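Lidthorpe Shared Kitchen: Questions We Get Asked

Updated Fri 7 June

How do I become a member?

Fill in the form by the front desk or the one on the website, which is the same form with worse spacing. We'll write back with a time for your walk-through. The walk-through takes an hour and is required even if you have cooked professionally since before the building had plumbing. You'll learn where the shut-offs are, how the dishwasher likes to be spoken to, and which drawer sticks.

Can I come and look before I join?

Yes. Come on an open evening. Please don't come during a canning session and ask a person holding a full jar to show you the pantry.

What does membership get me?

Bench time, use of the stoves and ovens, one labeled shelf in dry storage and one labeled bin in the walk-in cooler. Members also get the newsletter, Dagdag, which comes out monthly in theory.

Why is it called Dagdag?

It was the name of the cat who lived here when the place was a print shop. There was a vote on changing it. The cat won.

How far ahead can I book?

Two weeks for regular slots. Holiday slots open in September and fill up with people making fudge. If you want an oven in December, put a note on your calendar now, then put a second note telling yourself to read the first one.

How long is a slot?

Two hours, and that includes cleaning up. It has always included cleaning up. If your bread needs longer than that, book back-to-back slots, or do the first rise at home and bring it over in the car with the seat belt on.

What if I'm running late?

We hold your bench for a bit, and then it goes to whoever is standing nearby looking hopeful. Call if you can. Texting the general number works too, though it goes to a phone that lives in a coat pocket.

Can I cancel?

Up to the day before, no charge. After that you lose the slot fee. We have heard about the traffic on the bridge. We drive over the same bridge.

Can I sell what I make here?

If you have your food handler's card, your insurance and your county permit on file with us, yes. If you have two of those and strong feelings about the third, no. We can't apply for the permit for you, and we can't tell you whether your hot sauce counts as acidified. The county will tell you at some length.

What are the rules on allergens?

Tree nuts and peanuts are allowed on marked days only, which are posted on the door and on the booking page. Wipe down before and after with the spray provided. Sesame is its own line on the sign-in sheet, so please fill it in. "Everything bagel" is a cheerful answer, but we need the long version.

What do I clean the benches with?

Warm soapy water first, then rinse, then the sanitizer, then let it air dry. Don't dry it with the towel you've had over your shoulder all morning. Don't use scouring powder, steel wool or anything you saw in a video with upbeat music. And always use a board. A bench that has been used as a cutting board never forgives anybody.

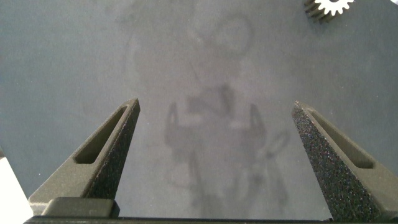 Hot pans go on a trivet or on the stove. We own plenty of trivets, and they're in the drawer that sticks. Lift slightly and pull to the left. If it still won't open, a folded towel will do, provided it's a clean one and you stay with it.

What equipment is there?

The stoves, the convection ovens, the big floor mixer, a food processor, a dehydrator, a vacuum sealer and a pasta roller that has opinions. Small tools hang on the wall over their own painted outlines. Put the whisk back on the whisk. The mixer needs a separate sign-off, and that's because it can lift a bag of flour and doesn't much care what else it lifts.

What is the Brodivus?

The Brodivus is our bread proofer. It came secondhand with most of its buttons and a manual in a language none of us read. Setting 5 is right for nearly everything. Setting 6 is for yogurt. The others are for people with more time than dough. If it beeps, open the door and close it again, and it will feel it has been heard.

Can I leave things in the cooler?

In your own bin, with your name and the date on every container. Unlabeled food gets thrown out on cleaning day. Labeled food that has started to hum also gets thrown out on cleaning day. We aren't able to store whole animals, wedding cakes or anybody's kombucha mother.

Can I bring my kids?

Kids who can see over a bench without a stool are welcome if they're with you and wearing closed shoes. Smaller ones can come to the family sessions, where the knives are put up and expectations are put down.

Can I bring my dog?

Your dog is wonderful. No.

Is there parking?

There's a lot behind the building, shared with Sumalia, the fabric shop next door. Their spaces have green signs. They have been very patient with us over the years, and we'd like to keep it that way, so please unload and move along if you're in a green one. The street is free in the evenings.

Do you run classes?

We do. Pickling, basic bread, knife skills and dumplings come around most seasons. Knife skills sells out first and dumplings is the one where people make friends. If you'd like to teach, send us an outline, a list of what you'll need, and a recipe that fits inside a single slot when made by someone who has never seen it before.

I broke something. What now?

Tell us. There's a clipboard by the sink for exactly this, and the worst thing on it is far worse than what you did. Accidents with glasses and bowls are free. We'll only bring up money if it plugs in.

Where does the food scrap bucket go?

Out back, in the bin with the brown lid. Meat and dairy go in the regular trash. So do the little stickers off the fruit, which you'll have to peel off one at a time like everyone else.

How do I reach you?

Stop by the desk during open hours, leave a message on the phone in the coat pocket, or write through the contact form. The form gets answered fastest. Questions about lost lids can go straight to the crate under the stairs, where all the lids are.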